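# Stakley workshop's brick-sorting arm gets its soft fingers

The sorting arm at the Stakley shared workshop has a new pair of hands, or at least a new pair of fingers, and the people building it could hardly be more pleased.

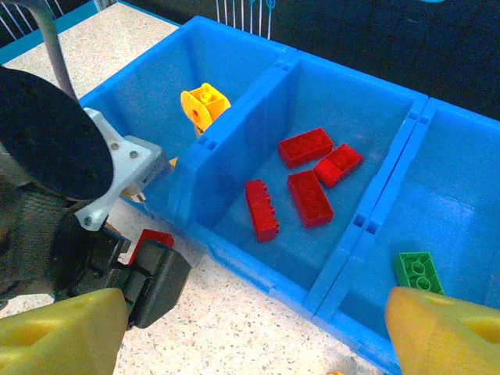

Work began in October, when Elsie Tipoki brought in a sack of large-stud toy bricks that her nieces had outgrown and asked if anyone fancied teaching an arm to put them away by colour. Four members said yes on the spot. The project picked up the name Clando a week or so later (it was scrawled on a parts box and it stuck), and it has had the far bench most evenings since.

"I thought we'd be playing with it for a fortnight," Elsie said. "Now I'm dreaming about bricks. I'm having a lovely time."

The job sounds simple enough. Bricks go into a blue bin with three compartments, and each colour has to end up in its own section. Red goes in the middle, green on the right and the yellows and oranges on the left. The arm looks down from a small camera at its wrist, picks a brick, decides where it belongs and lets go over the right section.

Letting go has been the hard bit. The first gripper had flat, stiff jaws, and bricks would either shoot out sideways when they closed or hang on by a stud when they opened. Musyoka Barasa, who repairs bicycles by day and had never touched a robot before this autumn, tried rubber strips, then foam tape, then a pair of washing-up gloves, which everyone enjoyed but which lasted one evening.

The yellow fingers are his latest go, and they're a big step forward. A finger that gives a little can close on a brick that's lying flat, tilted or standing on its side, and the group no longer has to set every piece out neatly before a run. Musyoka made 18 trial fingers before settling on the shape, and the rejects are in a biscuit tin by the kettle if anybody would like one.

Paweena Inthanon looks after the camera side. Her biggest headache so far has been the dividing walls of the bin. A brick leaning against a wall can look to the software as if it's in either compartment, depending on where the arm happens to be, and for a while Clando kept going back for yellow bricks it had already put away. She now has it take a second look from a slightly different height before it makes up its mind. It's slower, but the evening she switched it on there was a proper cheer.

She has collected 2000 pictures of bricks at various angles, most of them taken by the arm itself, and would like plenty more of orange ones. Orange and red still get muddled under the workshop lights. Bring a lamp, she says, if you have one you don't mind lending -- the adjustable sort is best.

Keegan Chisholm built the control box and wrote the part of the program that plans each move. His rule from the start was that the arm should go slowly enough for a person to take their hand away without hurrying, and there is a stop button at each end of the bench. He has also added a small routine for dropped bricks. If the fingers close on nothing, the arm backs off, looks again and has another try, and after three misses it moves on to a different brick and leaves the awkward one till the end.

"It sulks, basically," said Keegan. "It goes off and does the easy ones, then comes back when it's in a better mood. I'm very fond of it."

The whole build has cost the group just under £400, with the arm bought second-hand and a good deal of the rest coming out of the workshop's own scrap drawers. Members chipped in for the motors, and Gelline, the hardware shop on the high street, gave a generous discount on bolts and brackets.

Next on the list is mixed sorting by size as well as colour. Short bricks and long bricks of the same colour share a compartment at the moment, and Elsie would like them parted. That means either a second bin or a cleverer use of the first, and the argument over which has been going on for two weeks now with no sign of a winner. Paweena is for a second bin. Musyoka thinks the short bricks should simply be handed to the nearest child.

There's also talk of taking Clando out to meet people. Isla Halliday, who runs the after-school club at Ellery Hall, came to see it run and went away with a notebook full of ideas. She'd like the children to tip in a pile of bricks and guess which one it will go for first, and she has asked for the arm to be slowed down further still so that the smaller ones can follow what it's doing. The group is keen. Moving the thing will take some thought, as it is bolted to the bench and the bench is bolted to the floor, but Keegan has an old trolley in mind.

Anyone can drop in and have a go in the meantime. The build group meets from 7pm on club evenings, and you don't need to be a member for your first visit. No experience is wanted either; there is wiring to tidy, there are fingers to mould and somebody has to keep tipping the bricks back out. Children are welcome with an adult, and will almost certainly be put in charge of the tipping.

Spare large-stud bricks in any colour can be left in the crate inside the workshop door. Blue ones are especially welcome, though they won't be used just yet -- Paweena wants to see how the camera copes with a blue brick in a blue bin, and is looking forward to it far more than Keegan is.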